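3 min read

25 December 2021

Quiet day, so I left the Clarnik set generating and went through what it had made. Living-room batch, rendered, tidy-up tasks only. Target for the batch is 160 episodes. Got through some 11 by eye before lunch and stopped when I started skipping frames.

Main worry going in was the dark sofa. In the October batch the small things on it went missing from the masks, and the Bramwell policy learned to drive past the seat as if it were clear. This time I kept the black fabric but put a silver-grey remote and a white tablet on it, both at odd angles. The tablet is easy. The remote is the one to watch, being slim and lying close to the seam between the cushions.

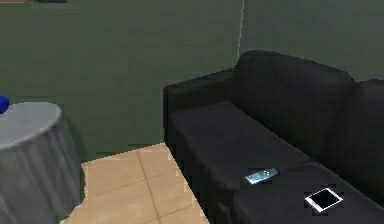 Lighting is still too even. There is hardly any shadow under anything, so depth has to come from the edges, and the edges are rough where floor meets sofa. Tried doubling the render size on 2 episodes. Looked better, took far too long. Put it back.

Start poses need work as well. Too many of them look at the sofa with the side table half out of view, so whatever is on the table gets a label from a sliver of itself. For now I have told the labeller to mark anything like that "unknown" and leave it out of the pick targets. Might be worth keeping a few for teaching it to turn and look again. Ask the others.

Instruction text: three wordings per episode, written by hand. "Get the remote off the sofa" is fine. "Clear the seat" is not, as it could mean one item or both. Rewrote those.

To do:
- rerun masks on the dark fabric with the new threshold
- pull start poses back from the sofa
- copy finished episodes to Rimar, check the disk first
- Tristedo loader still drops the last frame of each episode, fix before training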